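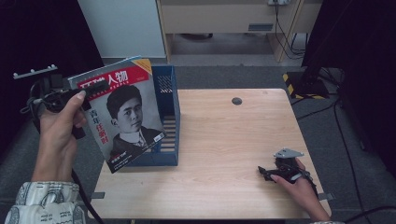 うすい灰色の表紙に、赤い帯と大きな白い文字の雑誌

ホーム　よみもの　しらべる　おたより
キーワードを入れてね　検索

雑誌はなぜつるつるしているの？

みんなは本屋さんで雑誌をさわったとき、「あれ、新聞とぜんぜんちがうな」と思ったことはない？　わたしは小学生のころ、歯医者さんの待合室で雑誌をめくるのが大好きでした。中身はむずかしくて読めないのに、紙の手ざわりが気持ちよくて、何回も指でなでていたんです（ちょっと変な子だったかも！）。

紙のもとは木です。木をこまかくして、せんいという細い糸のようなものを取り出します。それを水にまぜて、あみの上でうすく広げ、水をしぼってかわかすと紙になります。でも、そのままだと表面はけっこうでこぼこ。虫めがねで新聞紙のはしをやぶって見ると、毛のようなものがもじゃもじゃ出ていますよ。

雑誌によく使われる紙は、このでこぼこの上に、白い石の粉などをまぜた液をぬってあります。おしろいをぬるみたいな感じかな。そのあと、ローラーの間をぎゅーっと通してみがくと、つるつるのできあがり！　表面が平らだとインクがきれいにのるので、写真の色がくっきり出るんです。

では、色はどうやってつけるのでしょう。カラーのページにはたくさんの色があるけれど、印刷でよく使うインクはたったの4色です。水色っぽい青、赤むらさき、黄色、そして黒。これを小さな点にしてならべると、はなれて見たとき、目の中でまざってオレンジや緑に見えます。黄色と赤むらさきの点を重ねれば、赤のできあがり。白いところはたいてい、インクをのせないで紙の色をそのまま見せています。

わたしは前に、ミスクームという町の小さな印刷所を見せてもらったことがあります。案内してくれたハウィ・ベルヘさんがルーペを貸してくれて、刷りたての紙をのぞいたら、もう点、点、点！　13分もしゃがんでのぞいていて、足がしびれました。インクのにおいもすごかったなあ。

そうそう、表紙のいちばん上にある大きな名前のことを「題字」といいます。お店のたなでは下のほうがかくれることが多いから、名前は上にどーんと入れるんですね。毎号おなじ形の文字にしておけば、遠くからでも「あ、あの雑誌だ」とわかります。

とじ方にも種類があります。うすい雑誌は、まん中をホチキスのような針金でとめる「中とじ」。この方法だと、紙を1まい半分に折ると4ページになるので、40ページの雑誌なら表紙も入れて紙は10まいです。ぶあつい雑誌は、せなかをのりでかためる「無線とじ」が多いです。「無線」といっても電波は関係なくて、針金や糸を使わないという意味なんですよ。

おうちに古い雑誌があったら、とじ目を見てみてください。虫めがねがある人は、写真の肌や空のところをのぞいてみてね。どんな色の点がかくれているか、おたよりで教えてくれるとうれしいです。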